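Endidmont Community Help > Home and Small Business > Laundry and Cleaning

Can a robot fold towels yet, or am I wasting my time looking?

Gaétan Chan
Posted in November

My sister and I run Flutance, a small guest house with a swimming pond and a sauna. The rooms don't make much laundry. The sauna does. We washed 1,533 towels last month, nearly all of them plain terry, bath size and hand size, and every one was folded by hand on a table in the back hall.

Washing and drying are no trouble. The machines do that and I walk away. Folding is what eats the evening. I take 30 seconds on a bath towel if I'm doing it properly, in thirds and then in half so the fold faces out on the shelf. My sister is faster but she has a bad shoulder and I would like her to stop doing it.

I keep seeing clips of robot arms folding shirts and towels. Some of them look quite good. Others are sped up and you have to squint to see it. What I want to know is this:

Is there anything a place our size could buy now that takes dried towels from a basket and gives back a stack? I don't need shirts or fitted sheets. It's fine if it's slow, as it could run overnight. We have a room with a solid floor and a normal outlet, and I'm fairly handy, but I can't write software.

If the answer is no, please say what the holdup is. A towel is a rectangle. I would have thought it was the easiest thing in the house.

Edit: someone asked about budget. We could go to the price of a decent used car if it really replaced the work. We could not go to the price of a new van.

Edit 2: we looked at sending the towels out. The nearest service only picks up twice a week and we don't own enough towels for that.

Liette Perron
Accepted by the poster

Short answer: not at your size and your budget, if you mean basket in and stack out with no one there. There are two partial options and I'll get to those.

I maintained the machines in a hotel laundry for a long time and now I do repair work for several smaller ones, so I have looked into this more than once for customers.

The thing to understand is that a towel on a shelf is a rectangle, and a towel out of a dryer isn't. It can be in any shape at all. Before anybody or anything can fold it, someone has to find the corners and get it flat. You do that without thinking. You grab an edge, run your hand along it until you hit a corner, shake, and lay it down. Most of the 30 seconds you mention is probably that part. The folding itself is quick once the towel is lying square.

A robot arm has to do the same job with a pair of fingers and whatever its cameras can make out. Terry is hard to look at. It's all one color, both sides are alike, and a fold in the middle of the cloth looks a lot like an edge. If the fingers take hold in the wrong place, the towel comes up bunched and goes down bunched.

Terry towel on a green table:

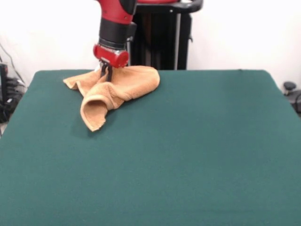
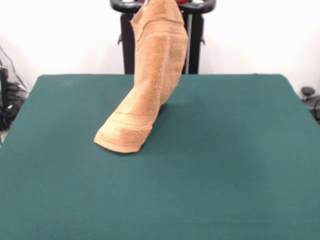
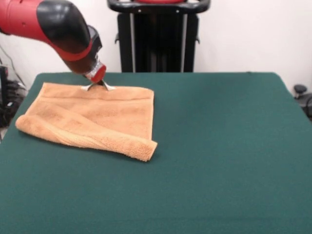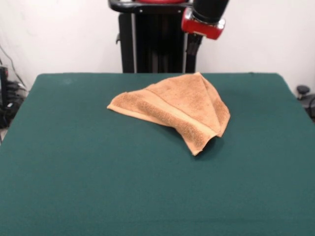

So when you watch a clip, look first at how the towel starts out. If it begins spread flat and squared to the table, you're watching the easy half. A person did the rest. That doesn't make the clip dishonest, but it doesn't answer your question either. The ones worth your time start with a heap and run at normal speed, with no cuts, for a long stretch of towels. I'd want to see 100 in a row before I believed anything about an overnight run. If one towel in 20 goes wrong and the machine can't sort itself out, it stops early in the night and you come down in the morning to a full basket.

Other things that matter for your setup:

Pulling one towel out of a basket. They cling together, especially when they're very dry. You lift one and get one and a half. A person feels the weight and shakes off the extra. This is a separate problem from folding and the clips often leave it out.

Thickness. The hems and woven bands are stiffer than the pile, so the towel doesn't bend evenly. Old towels also shrink out of square. If you fold one edge exactly to the other, the third edge won't line up, and your hands fix that by pulling a bit. A program that assumes a true rectangle will give you a crooked stack.

Two arms or one. You use two hands to spread a towel. One arm can manage by dragging the cloth over the table so it opens up, and that takes more tries. A second arm helps a lot and also costs a lot.

Safety. An arm strong enough to be quick has to be kept away from people, or has to be the kind that stops on contact. Ask your insurer before you put one in a hall where guests might wander in.

Now the partial options.

First, ordinary folding machines. They've been around in big laundries for decades and there's nothing clever about them. You feed each towel in flat by hand, and belts and air jets do the folds. They're reliable. They're also large, they want compressed air, and a person stands at the front all day. At your volume you'd save part of the folding time and none of the spreading time. Used ones do come up, but by the time you have paid for moving it and for a compressor I don't think you would be happy.

Second, change the job. I know this isn't what you asked. Roll the sauna towels instead of folding them. A rolled towel hides crooked edges, it goes faster, and you can do it standing at a counter set to the right height, which would help with the shoulder. One of my customers dropped folding for pool towels completely and puts them out in deep cubbies, rolled, ends out. It cut their time a good deal.

On the table, check the height. Most people fold too low. If she is lifting her arms to spread a bath towel, raise her or lower the table until she can lay it out with her elbows near her sides. Take the towels out before they're bone dry and let them finish on the table. They lie flatter and don't cling.

As for when the robot will be ready, I don't know, and I'd be careful with anyone who gives you a year. They're much better than they were. Five years back I wouldn't have bothered to look. I'd check again each time you replace a dryer.

If a dealer does offer you something, send them a bag of your own towels, the worn ones, and ask for an uncut video of the whole bag. If they won't do that, keep your money.

 Gaétan Chan
 Thank you, this is what I needed. I watched some of the clips again and you're right, most of them start flat. One starts with a heap but there's a cut in it. What about renting an arm for a winter to try it out?

 Liette Perron
 You can rent arms. The arm is only part of it though. Somebody has to get it to fold towels, and that person isn't included. You said you can't write software, so I would leave it.

 Gaétan Chan
 Understood. We tried rolling last night. My sister likes it. I don't like how it looks but I have been outvoted.

Fehr

Disagree a bit with the above. People said the same thing about robot vacuums and now everybody has one. I have a Kullix doing my floors and it's great, it even gets under the couch. Folding is the same thing with an arm on it. Give it a year or two.

Also have you thought about just having fewer towels? One per guest, they can hang it up.

 Liette Perron
 A floor stays where it is and a towel doesn't. The vacuum can also bump into a chair and turn around and no harm is done. It's a different sort of job.

 Fehr
 Mine gets stuck on the rug fringe, so I guess that's the towel version.

 Gaétan Chan
 Guests in the sauna need one to sit on and one to dry off, so one each won't work. Good idea for the rooms though.

shelfpin

I work in a shop that does cut and sew, mostly seat covers, and we have the same trouble with fabric. Metal parts and boxes, no problem, there's an arm on the end of the line that stacks boxes all shift and I can't remember it missing one. Flat cut panels are okay if they come off the cutter in a known spot. Anything that has been dropped in a bin gets handled by people. We had a supplier in to look at it. He was straight with us and said he could do it if we stopped using bins.

That may be worth thinking about for the towels. If you can keep them from getting into a heap in the first place there's less to undo. We hang our panels on clips. I don't know how you would do that with a tumble dryer, but if you have a line or a drying room in summer, take them down one at a time and fold them right there off the line, holding the two corners that were pegged. You already have the corners in your hands at that point. My mother did it like that and never used a table at all.

For the shoulder, put the line lower than you think.

 Gaétan Chan
 We do have a line behind the sauna and never use it for towels. No good at this time of year but I'll try it in spring. Marking this as solved.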